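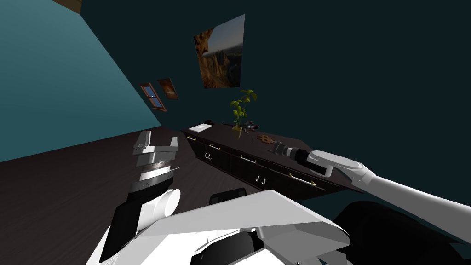

Kirsty thinks the trade ending fires too early and wants it moved back behind the harbor tech. She played the Monday build twice and both times Saludo closed out the game while she was still moving troops up to the river. Her note says she never got a warning and only found out when the end screen came up.

Checked the save. The trade ending needs 2,370 influence, held for five turns. Saludo reached it on the turn after the second canal and sat on it. There is a notice when a rival crosses the line, but it goes into the general log with the grain reports and gets pushed off the bottom by the next turn. So the warning exists and she had no fair chance of reading it.

Two separate things, then. Taking them one at a time.

Notice. Moved it out of the log and into the panel that opens at the start of the turn. It repeats each turn while the hold is running and shows the turns left. Tirta asked for the rival's name in the header, so it now says "Saludo holds the trade lead" and the number after it. Text runs past the box in the small window size. Not fixed yet.

Influence. I don't want to move the ending behind harbors. Jerome tried that in the spring branch and the computer players stopped building markets at all, they just sat and waited for the tech. What I changed instead is the canal bonus. It was paying out once per city on the canal and again for the canal as a whole, so a long canal counted double. That was a bug from when canals were a kind of road. It pays per city only now.

Reran the same start with the fix, all computer players, nine games.

Orden won most of them by land. Saludo still got the trade ending in two, both late, both with Famau as a partner the whole way. Erilel won none, same as before. Erilel starts on the plateau with no coast and poor grain and I think it needs a different start position more than it needs any rule changed. Leaving that for Chandrasekhar, he has the map editor open anyway.

One game stalled. Orden and Famau each had enough land to block the other and neither would attack. It ran to the turn limit and went to score. Score counts ruined cities as full cities, which I had forgotten. Angelica says that was on purpose so that burning your own border towns wouldn't drop the enemy's score. I don't follow that and will ask her again.

Also noticed: the hold counter resets if the influence total drops for any reason in mid-turn, even when it is back up by the end of the turn. Paying for a market does it. Should only check at turn end — moved the check, haven't tested with the human player's turn first in order.

To do: wrap the header text, score for ruined cities, send Kirsty the new build and ask her to play the same start as Orden again.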